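Stondix wants shops to pay for "quiet hours"

Sat 3 August

Stondix, the scheduling app used by small online shops, has added a paid feature that picks the hours when your followers are supposedly least distracted and holds your posts until then. It costs 20 dollars a month on top of the regular plan.

The company says shops in its trial got 81 percent more clicks. That sounds great until you read the footnote. The trial covered 219 shops, all of which had signed up for it, and it ran through a holiday sale. Stondix hasn't said how many clicks those shops were getting before.

Ginette Pons, who sells printed fabric under the name Hultora, was one of them. "My clicks went up, sure," she said. "I was also giving away free shipping that week." She had 2,664 visits during the trial and says sales stayed flat. 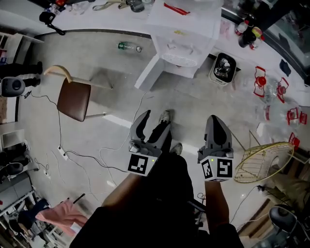

What it means for your shop

Most scheduling tools already show when your followers are online, and plenty of them do it for free. If you post twice a week — and many small sellers do — moving a post by three hours may not change much. Rival app Griltasitz dropped a similar option last year without much explanation.

Stondix plans to open the feature to everyone in September. There's a free trial, but it asks for a card up front and renews by itself.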